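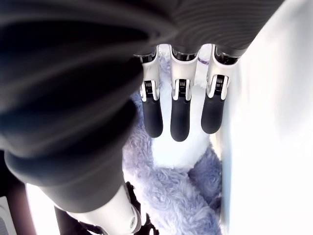
Posted by Renu Tripathi in Home and garden | April | 4 comments

I have moved the compost bin again. It spent the winter behind the shed at Pikoncombe, where it got no sun and I had to walk through mud to reach it. Now it stands by the back fence, 3 metres from the kitchen door, and I use it every day.

The contents were a mess. Too many peelings, hardly any brown stuff. Melati Rahman two doors down gave me a sack of shredded paper and told me to turn the heap once a week – I had been doing it once a month at best.
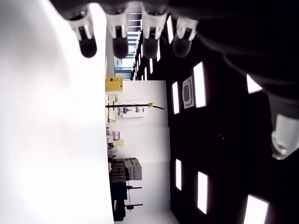
Turning compost is dull work and hard on the wrists. I bought a long corkscrew tool in Todden and it does help, though the handle is too thin for me. I'd like the tips of my gardening gloves to be black and rubbery like the ones on those fingers, as the cotton pair slips on wet metal. Sekar Wuisan at the allotment shop has ordered some in my size.

The heap was warm in the middle this morning. I've put almost 30 litres of old leaves in and covered it with carpet. Next job is the water butt, which leaks at the tap.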